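How Do You Teach a Robot to Pick Something Up?

Reading time: 4 minutes

Think back to when you learned to tie your shoes. Maybe a grown-up read you the steps out loud, and maybe that helped a little, but I would guess that what really did it was somebody kneeling down next to you, taking hold of your hands, and moving them through the loops with you. Over, under, around, pull. After enough tries your hands began to remember, and one morning you did it all by yourself (and then probably told everyone at breakfast).

Robots can learn in a way that is quite a lot like that, and I think it is one of the loveliest things about them.

For a long time, if you wanted a robot arm to do a job, you had to write down every bit of the movement as numbers. Turn this joint this much. Now turn that one. Go down a tiny bit more. Stop. Close the fingers. That works very well in a car factory, where the same door arrives in the same place all day long. But imagine writing those numbers for a box full of odds and ends, where everything is lying every which way! You would finish your list, somebody would bump the box, and you would have to start again.

So people came up with another idea: show the robot.

There are 2 main ways to do the showing. The first is to do it by hand. The teacher takes hold of the robot's arm and gently pushes it where it should go, just like the person who helped you with your shoelaces. The motors go soft and easy while this is happening, so the arm follows along, and the whole time a computer is writing down how far each joint has bent. Engineers have a long name for this. They call it "kinesthetic teaching," and you can say it like this: kin-es-THET-ik. It just means learning by feeling the movement.

The second way is by remote control. Now the teacher stands or sits a little way off and holds a controller. Some look like the ones for video games, some are like a pen on a little jointed arm, and some you wear on your hand like a glove. When the teacher's hand goes left, the robot's hand goes left. When the teacher squeezes, the gripper squeezes. A gripper, by the way, is what we call the part of a robot that grabs things – it does the job your fingers and thumb do for you.

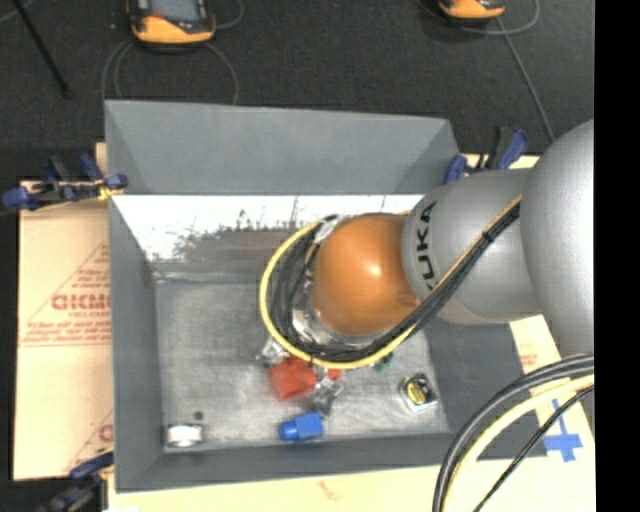
A KUKA robot arm bends down over a gray bin with small objects on the floor of it. Can you find the tape measure?

Picking things out of a bin sounds easy because you have been doing it since you were a baby, pulling blocks out of the toy box and dropping them on the rug. But think of everything your hand knows! Something crumpled squashes when you pinch it. A round thing likes to roll away. Clear plastic is hard for a robot's camera to see, because the camera often looks right through it at whatever is behind, or gets confused by the shiny bits. And when two things are touching, you have to sneak your fingers in between them. The teacher has to show the robot how to deal with all of that.

Bushra Magsi teaches robots this way, and she told me that her first lessons were terrible. "I was in such a hurry," she said. "I kept knocking things over, and then the robot learned to knock things over too." That is something to remember about robot students: they copy everything, even the parts you wish they wouldn't. If you stop to scratch your nose in the middle of a lesson, the robot may learn that there is supposed to be a pause right there.

One lesson is not enough, either. A teacher might show the same kind of pick around 100 times, moving the objects to new spots in between. Then the computer looks through all those lessons for what they have in common, so that the robot can make a good guess when it meets a bin it has never seen before.

Try it with a friend

You will need a box, 3 small things that won't break, and a pair of kitchen tongs. One of you is the robot. The robot holds the tongs and closes both eyes.

First, let the teacher use only words: left, right, down, squeeze. Try to get everything out of the box.

Then put the things back and play again, and this time the teacher gently guides the robot's wrist and doesn't talk at all. Which way was quicker? Which way did the robot like better? Swap places before you decide, and then try it with something round.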